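Home Shop Foot Care Kits Refills Help Cart

Pavby Blister Kit, Full Size

5 min read

The Pavby Blister Kit is a foot care kit for people who spend long days on their feet: walkers, runners, warehouse staff, mail carriers, parents at theme parks. It holds 54 pieces in a zip pouch and weighs 222 grams when full. Clurimska packs it and sells it through this site and through a small number of shoe stores.

Most blisters come from rubbing, and rubbing gets worse when skin is damp. A kit can't fix shoes that don't fit. It can cover a sore spot early, keep a blister clean, and let you get home without making it worse.

What's in the pouch

Flustent gel dressings, small oval, 12
Flustent gel dressings, large oval, 6
Toe wraps, cut to length, 8
Fabric tape strips, 10
Cleaning wipes, alcohol free, 10
Gauze pads, sealed, 6
Round-tip scissors, 1
Folded instruction card, 1

The pouch is nylon with a mesh pocket on one side. It has a loop at the top so it can hang from a pack or a locker hook. The pouch is water resistant but not waterproof. If you are wading or paddling, put it in a dry bag.

Using the gel dressings

Wash the area with soap and water if you have it, or use a wipe. Let the skin dry fully. Gel dressings do not hold well over lotion, powder, or sweat, and this is the usual cause when one peels off in the first hour.

Warm the dressing between your palms for a minute before you take off the backing. Place the center over the blister so the gel goes at least half an inch past it on all sides. Press from the middle out and hold for thirty seconds. Put your sock on slowly so it doesn't catch the edge.

Leave the dressing on until it starts to lift on its own. For most people that takes two to four days. It may turn white and puff up a little in the middle as the gel takes in fluid. Change it if fluid leaks from the side. Don't pull straight up to remove it. Stretch it sideways, along the skin, and it will let go.

Using the tape

Tape is for hot spots, meaning red or tender skin that has not blistered yet. Round the corners of the strip with the scissors first. Square corners roll up inside a sock. Lay the tape down flat without stretching it. On heels, use one strip across and a second overlapping it by half.

Don't put tape directly on an open blister. Cover it with gauze or a gel dressing and tape over the edges.

Should you pop a blister?

In general, no. The skin over the top protects what is under it. If a blister is large and sore enough to change how you walk, ask a pharmacist or nurse what to do. There is no needle in this kit.

When to get help

See a doctor if the skin around a blister is hot, swollen, or more painful each day, if you see pus or red streaks, or if you have a fever. If you have diabetes, poor circulation, or little feeling in your feet, talk to your doctor before you treat any foot blister at home, even a small one. Don't use gel dressings on infected skin or on burns.

Sizes and refills

The full size kit is meant for one person over a season, or a family of four for a week's trip. The pocket size has the same kinds of dressings in smaller numbers and leaves out the scissors, which makes it the better choice for carry-on bags.

Every item except the pouch can be bought as a refill. Small ovals run out first for nearly everyone, so they come in a pack of 12 or a clinic box of 400. The clinic box is sold to schools, race organizers, and workplaces, and ships separately from other items. Large ovals and toe wraps come in one pack size each.

We changed the tape in December. The older tape was made for us by Kubíček and had a tan backing. The current tape has a white backing and is a little narrower, with a stronger grip on the heel. Both can be used together. If your kit has the tan-backed tape, check the date on the sleeve before using it.

Materials

The dressings are hydrocolloid with a thin polyurethane cover. The tape is cotton with an acrylic adhesive. No part of the kit contains natural rubber latex. If you have reacted to adhesive bandages before, try one small strip on the inside of your arm and leave it overnight before you use the kit on your feet.

Storage

Keep the kit below 77 degrees. A glove box in summer gets much hotter than that, and the gel softens and creeps out from the edges of the backing. Dressings that have done this should be thrown away. Unopened dressings are good for three years. The use-by date is printed on each sleeve and also on the back of the instruction card.

Wash the pouch by hand in cool water and hang it to dry. Take everything out first — the mesh pocket is easy to forget.

Reviews

Buyers have left 1,103 reviews of the full size kit. The most common complaint is that the scissors are small for adult hands. They are, and the size is set by the pouch. The next most common is that the toe wraps are too long for children, who will need them cut in half.

Shipping and returns

Orders placed before 2 p.m. go out the same day, except on weekends and holidays. Sealed kits can be returned within 30 days. We can't take back a kit once the inner sleeve has been opened, unless something is missing or damaged. In that case send us a photo of the contents and the lot number from the card, and we will mail the missing pieces. You don't need to send the kit back.

Related items

Pavby Blister Kit, Pocket Size
Flustent Small Ovals, 12 Pack
Flustent Small Ovals, Clinic Box
Toe Wrap Refill
Clurimska Liner Socks, Two Pairs
Round-Tip Scissors

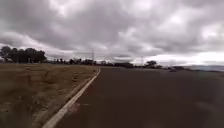 Gray skies over open asphalt.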